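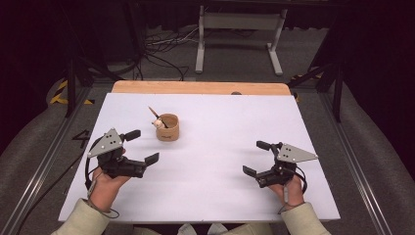
Letters by hand, again

2020-06-10

Search this site Go

Print this E-mail this to a friend

In the spring I began to write letters again. I mean letters on paper, with a stamp. I did not write one for maybe nine years before that, except forms for the tax office, and these do not count.

The reason was my aunt in Droltden. She does not like the telephone, because she hears badly with one ear and she is too proud to change the telephone to the other side. When I could not travel to her any more this year, I sent her a postcard with a few lines. After 14 days came the answer: four pages, both sides, in the same blue handwriting that I know from my school years, when she used to write to my mother. She told me about her beans, about the roof of the church, and about a quarrel over a parking place which I still do not understand completely. I read it standing in the hallway with my shoes on.

So I had to answer, and then I noticed that my hand has forgotten the work. After half a page my thumb was hurting. My letters went up the hill on the right side of the page, and the small "r" looked like a "v". I was a little ashamed. I wrote it a second time, and the second time was worse, so I sent the first.

Since then I practice in the evening, up to 30 minutes, before I look at any news. I copy whatever is near me. I have copied recipes, a bus timetable and the complete instructions of my washing machine. What helped me the most was to write slower than I think. In the beginning this made me nervous, as when you walk behind somebody slow on a narrow sidewalk. Now I like it. The sentence has time to become a different sentence before it arrives on the paper, and often it becomes shorter.

About paper I have learned the following. The cheap blocks from the supermarket are good for practice, but the ink goes through and you lose the back side. I ordered a package from a small shop in Grundwood, 531 sheets, a strange number that I can only explain with somebody being generous or bad at counting. It is a bit rough and I like how it slows the pen. Envelopes I buy at the post office in Bilau, where they are too expensive, but I am there anyway for the stamps.

For the lines, I put a sheet with thick black lines under the writing paper. A teacher gave us such sheets when I was seven and I hated them. I drew my new one with a ruler and I am using it every day.

I have now five people to whom I write. One is an old colleague who moved to Cheon, and his letters are 2 sentences long, always. Another one writes back only by e-mail, with many apologies. I don't mind this. I thought at first that I would be disappointed when an answer is late, but I forget what I wrote, so each answer is a small puzzle. "Yes, the green one," my aunt wrote last week, and I had no idea what I asked her.

In November she will be eighty, and I want to write her a long letter for that day, with a proper "r". I have already made a list of things to tell. If you have a good method against the sore thumb, please write to me. By e-mail is also fine.

Contact | Copyright 2020, all rights reserved | Back to top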